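Cliltora Wall Panel System

Home / Walls and Partitions / Cliltora

Product code: CLT-75
Supplied by Rurier
Sold by: full panel, trim by the length

Cliltora is an interior wall lining for offices, clinics, site rooms, classrooms and fit-outs inside existing buildings. The panels go up over a timber or steel frame and are joined with a cover strip or left with an open joint. No plastering or sanding is needed. Panels arrive finished and can be wiped down the day they are fixed.

The standard panel is 1000 mm wide. Fixing battens are 75 mm deep, so there is room behind the lining for power and data cable. If you have pipework to cover, talk to us before you order, as the deeper batten is made to order and has a longer lead time.

Finishes

Stock finish is Marsden, a soft off-white with a low sheen. It hides fingerprints better than a bright white and doesn't throw glare under tube lights. Lovley is a warmer cream, stocked in smaller numbers. Other colours can be matched from a sample on orders large enough to run as a batch. Colours on a screen are only a guide. Ask for a swatch.

Batches can vary slightly. Order everything for one room at the same time, and keep the labels until the job is signed off so that any extra panels can be matched.
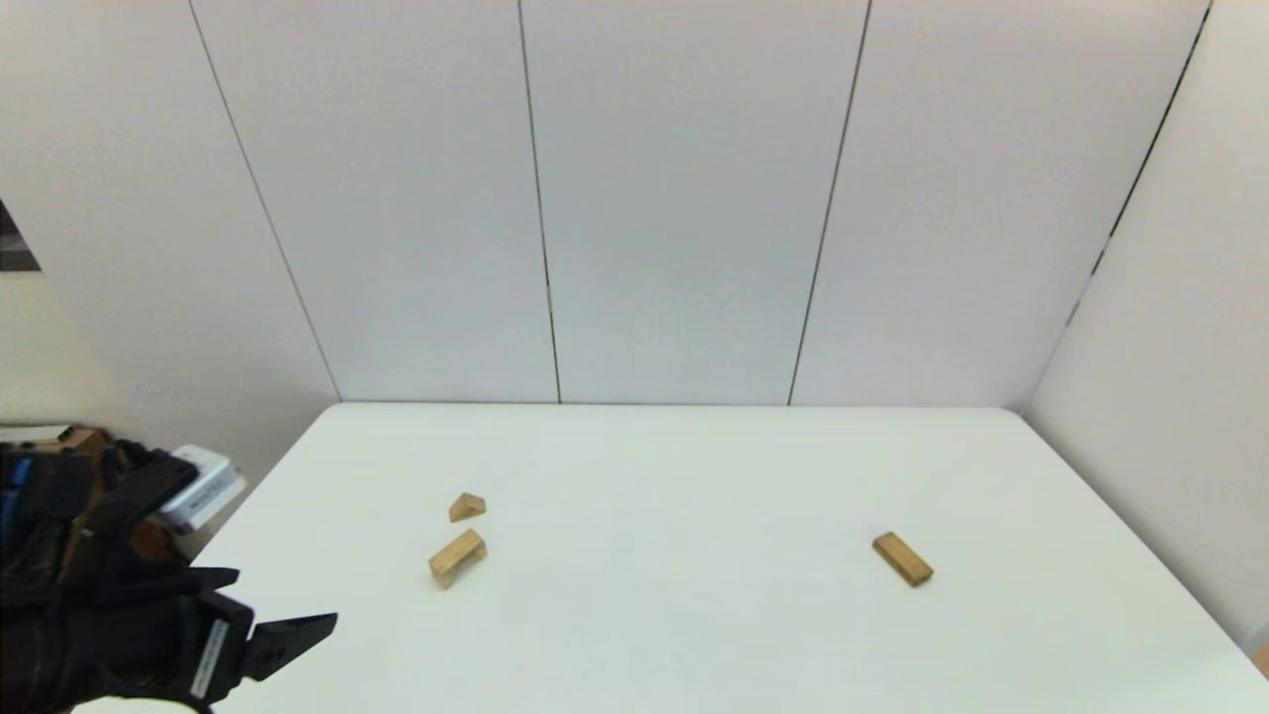

Joints are the part that most customers ask about. An open joint shows as a thin shadow line and suits rooms where people will be looking at the wall all day, such as meeting rooms. The cover strip is faster to fit and more forgiving if the frame is a bit out of plumb. It also clips off if you need to get a single panel down later. You can mix the two, but finish each wall in one style.

Corners

Internal corners can be butted and sealed, or fitted with the matching angle. External corners always need the angle. It is sold separately and is not included in the panel price. Measure corners at the top and the bottom, especially in older buildings.

Cutting and fixing

Cut with a fine-tooth blade, face up on a table saw or face down with a circular saw. Leave the film on until the last panel is up. Use the clips supplied, and leave a 2 mm gap at floor level under the skirting. Store panels flat, indoors, in the room where they will be used if you can manage it. Don't lean them against a wall overnight.

Two people can handle a full panel. For ceilings higher than standard, use a panel lifter, which we hire out by the day from the trade counter.

Cleaning

Warm water and mild detergent on a soft cloth. No cream cleansers, no scouring pads. Marker will usually come off with methylated spirits. Try it somewhere out of sight first.

Delivery

Free to metro addresses on orders over $1000 before tax. Regional freight is quoted by weight. The driver will unload to the kerb only, so please have someone on site. Check panels for edge damage before signing, and note anything on the docket.

Technical enquiries: Lionel Rudd, trade counter

Price list and stock levels last updated December 26, 2024. The next price review is in June.

Related: Cliltora angle trim, Cliltora cover strip, spare clips, swatch pack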